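**About Katus Paper & Packing**

Small shop, Lindholm side of the river, behind the old feed store. We sell boxes, paper, tape, labels, string. Have done since the 90s, first out of a garage, then out of a slightly bigger garage, now out of a real building with a loading door that sticks in March and is fine the rest of the year.

Who buys from us: bakers, candle people, a couple of schools, folks moving house. Lots of online sellers. Minimum order is 4 boxes. Used to be 200, back when we only did wholesale, and we still get calls from people who think it is. It isn't. Come in and buy four.

What we stock: mailers, divided boxes, plain cartons, roll paper in white and brown. Custom sizes take 2 weeks, sometimes less, ask first. Printing goes through Clurkia, who we've used for years and who answer thier phone. Send artwork as a PDF please, not a photo of a napkin. (We have printed from the napkin. It took a while.)

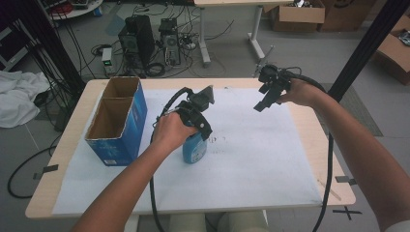 Delivery is free inside Lindholm, flat rate outside. Pallets go out with Fletamel on Tuesdays. Order by noon the day before or it waits a week, sorry, their truck, their rules. Pickups any time we're open, use the side door, ring twice.

Returns: flat and unused, fine. Folded, taped, written on, no. Samples are free, up to 3255 sheets a year go out the door that way and we're ok with it. Ask for the heavier white if you're wrapping anything with corners.

Hours are 8 to 5 weekdays, closed weekends. Lunch is whenever it's quiet so knock if the counter looks empty. Parking out front is shared with the tire place, don't block thier bay.

Price list is at the counter, or email us and we'll send it over. New one coming soon, old prices good untill then.

Page updated 2023-05-18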